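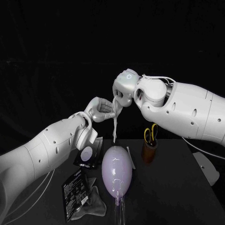 Event Decoration, Unit 2: Balloons and Ribbon
Instructor: Marloes Dijkstra
Room 66, Sunday section

Balloons for a table display are kept small. Inflate to the size on your sheet, let a little air back out, and tie the neck close to the balloon. An overfilled balloon has a tight, pear-like shape and will not last the afternoon.

Cut your strips before you inflate anything. The standard length for this unit is 70 cm. Hold the strip near one end, let it hang straight down over the balloon, and check that it isn't twisted. Tie it around the neck below the knot. Two turns are enough. 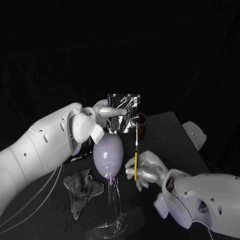 Packets should be opened along the short edge. Keep the printed panel, as you will need the color name and item number for your order form (kit 3065 for this unit). Clear bags and other wrapping go in the bin by the door before you start tying.

Knives and scissors stay well away from inflated balloons. Put the blade down when you pick up a balloon, and pass it handle first if a partner needs it.

For next time: bring one finished balloon with its strip attached and your completed order form. Dalia Samir has spare forms. Anyone who missed Unit 1 should see Hicham Ghoneim about the knot practice.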